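Old tabletop finds a new home at Wiltik's Rolville rooms

Apr 14, 2025

A wooden tabletop that spent most of its life in a shop on Ader Street has been put back into use at Wiltik, the Rolville firm that makes small wooden blocks and the boxes they are sold in.

The top came from the Ásgeirsdóttir furniture shop, which closed in December. Wiltik bought it at the clearance sale along with two cupboards, a set of shelves and a quantity of offcuts. The price was not given, but the firm said it was less than a new worktop of the same size would have cost.

It has a reddish-brown colour and a strong grain, with dark knots and a number of cracks. The old varnish had gone cloudy and was taken off by hand. The wood was then sanded and given seven thin coats of a clear gloss, with a day left between each one. The work was done in the yard behind the shop until the weather turned, and finished indoors. 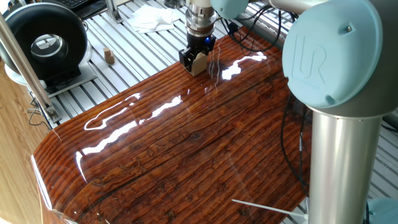 A small wooden block over the newly finished tabletop at Wiltik.

The cracks caused some discussion. A joiner who looked at the top in the winter suggested filling them with a coloured resin, and a sample was made up on a piece of scrap. Wiltik decided against it. The resin was too bright next to the wood, and the cracks were not thought deep enough to weaken the top. They were cleaned out with a soft brush and varnished over with the rest.

The finish was chosen because it wipes clean. Blocks pick up dust very easily, particularly on the end grain, and the previous table had a painted surface that left marks on pale wood. Staff had been laying brown paper over it each morning and changing the sheet at midday. The paper is no longer needed and the last rolls have been given to the Rolville playgroup.

There is one drawback. The gloss throws back the ceiling lights, and the glare can make it hard to see a fine scratch on a block. The firm is looking at shades for the lights, or failing that a matt top coat, though it would be sorry to lose the shine after so much work.

Wiltik has been in Rolville for 29 years. It started with building blocks for nurseries and now also sells plain blocks to schools, model makers and people who want something to paint. All are left unvarnished. The smallest size remains the best seller, and a bag of 100 is the most common order from schools.
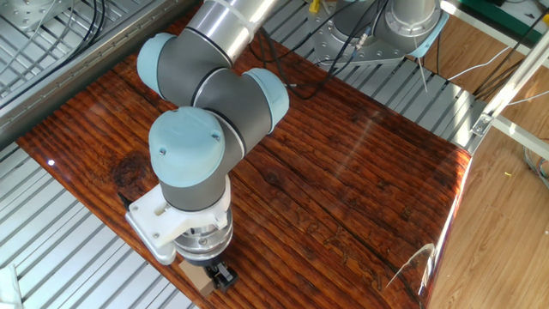 The packaging is changing too. Until last year the smaller sets went out in cloth bags with a drawstring, which were popular but slow to fill and tended to arrive creased. They have been replaced by plain brown card boxes, folded on site, with a paper label on the lid. The bags will still be sold separately while stocks last. Larger school orders will continue to go out in the usual cartons.

Customers who have kept their old bags can have them refilled at the counter. The charge is by weight, as before, and there is no need to bring a receipt. Anyone wanting a mixture of sizes is asked to say so in advance, as the sizes are stored separately and only the two smallest are kept at the counter.

The other pieces from the Ásgeirsdóttir sale are still being worked on. One of the cupboards has lost a hinge and part of its back panel. The second is sound and will be used for labels and string. The shelves were found to be too long for the wall they were meant for and may be cut down over the summer - or sold, if a buyer comes forward first.

Some of the offcuts will be made into a run of blocks in mixed woods. There is enough for around 29 sets, to be sold from the counter only. Each set will be different and the firm says it cannot take requests for particular colours. A date has not been fixed, but a notice will go up in the window when they are ready.

The former shop on Ader Street is still empty. The sign over the door was not part of the sale and has been left where it is. An application to turn the ground floor into a bakery was put in earlier this year and has yet to be decided.

Wiltik's counter is open on weekday mornings. Parking is at the rear of the building, reached from the Ader Street side.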